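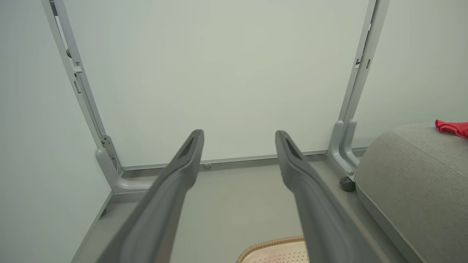
Pale gray-green panel, gray floor.

Monday, late. I finished the Henare puzzle!! All 2000 pieces, and the last 31 were nothing but sky, which I'd been dreading for weeks (it went so fast in the end, I was almost sorry). The lake is gorgeous, all those tiny sailboats, and the Doveck glue dries so clear. I had tea and 2 slices of lemon cake to celebrate and then, of course, went straight to looking at the Jumow one with the night market. I want it so much! Ordering it tomorrow before breakfast.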